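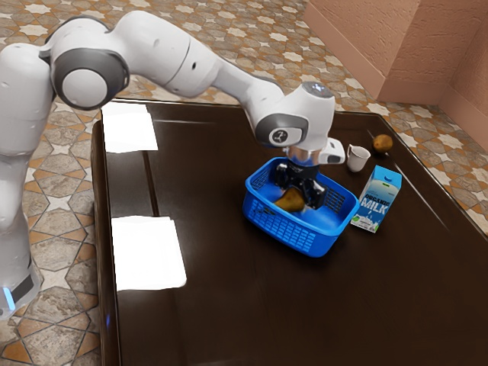
Call for Raters: Simulated Table-Clearing Study, Round 2

Filed under: Participate > Paid Studies > Household Tasks

Wolham is recruiting 38 adults to rate short recordings of a robot arm doing small table chores in simulation. The work is remote, part-time and paid by the session. No background in robotics is needed. People who clean, pack, stock shelves or run a kitchen for a living are encouraged to apply, as are people who only do these things at home.

Background

Round 1 ended in April. It produced 3,661 recordings of a single arm moving groceries and tableware into or out of a basket. Our automatic check marked 2,901 of them as complete. The check is simple: it tests whether the target object ends up inside the required zone. It has no opinion on whether the job was done in a way a person would accept.

The raters did have opinions. A pear can be in the basket and still count as a poor result if it was dropped from a height, or if the arm pushed the milk over on the way. Out of the recordings marked complete, raters sent back 1,141 with at least one objection. We want to know which objections hold up when a second, larger group looks at similar material.

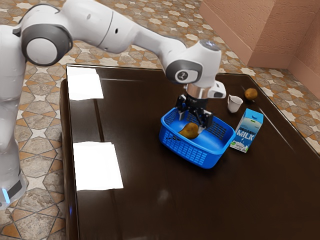
Slow motion alone was not a frequent complaint. Raters put up with a long pause before a grasp more readily than with a second attempt at the same object. Contact with things that were not part of the task drew the strictest scores, and scores for it also varied the most from one rater to the next. Round 2 therefore uses a revised form with a separate item for unintended contact.

What you will do

- Complete one training session with written feedback.
- Watch recordings from a fixed outside view and, in some sets, from a close view.
- Score each one on completion, care, and whether you would leave the machine to repeat the job without watching it.
- Write one or two sentences when you score any item at the bottom of the scale.

Sessions last 50 minutes. You may do up to two per day, with a break between them. The recordings have no sound.

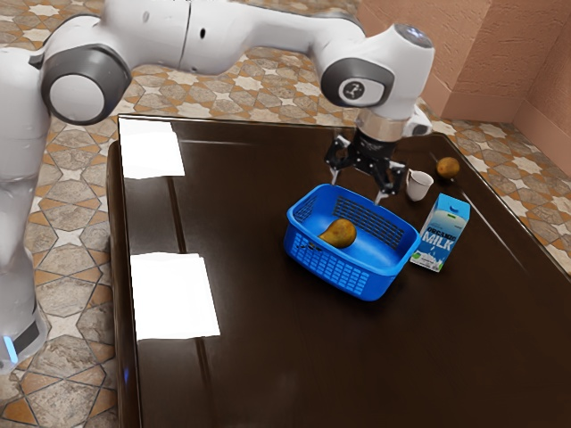
Povilas Rimkutė asked, after reading the draft of this call, why anyone should be paid to judge a fruit and a basket when the same arm would be lost in front of a full dishwasher. The point is fair and the study does not claim otherwise. A pass here says nothing about dishwashers, laundry or a stockroom. It sets a floor: if people will not accept the result on a nearly clear table, there is little reason to spend time on a full one.

Who can apply

You must be 18 or older, read English comfortably, and have a screen at least the size of a small laptop's. Phones are not supported. Color vision is checked in training - a low score does not exclude you, but it changes which sets you receive. Current employees of Flendex and Norar cannot take part, as both firms supply software to the project.
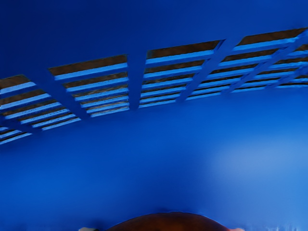
Close-view sets are the harder half of the work and are paid at a higher rate. They give less context than most applicants expect. Blue slats with brown between them may take up much of the view, with only the rounded top of something dark brown showing at the bottom, and you will still be asked how sure you are about what you are looking at. "Cannot tell" is a valid answer and is scored as data. Please do not guess to finish a set sooner.

Pay and schedule

Pay is $24 per outside-view session and $31 per close-view session. Training is paid at the lower rate whether or not you continue. Most raters should expect six to ten sessions spread over four weeks. You may withdraw at any time and keep payment for completed sessions.

How to apply

Send a short note stating your time zone, your screen size, and any work you have done that involves handling goods or tidying up after other people. A resume is not required. Address it to Halima Chukwu, Rater Studies, through the Wolham contact form. Technical questions go to Wajid Warraich at the same form. Applications close Aug 3, 2026. Replies go out within two weeks of closing.

Related calls

Round 1 Summary: Where Raters and the Automatic Check Disagreed
Shelf Restocking Study - Waiting List Open
Rater Handbook, Revised Contact Item
Simulation Engineer, Contact Modeling (Full-Time)
Delić Folding Trials: Call Closed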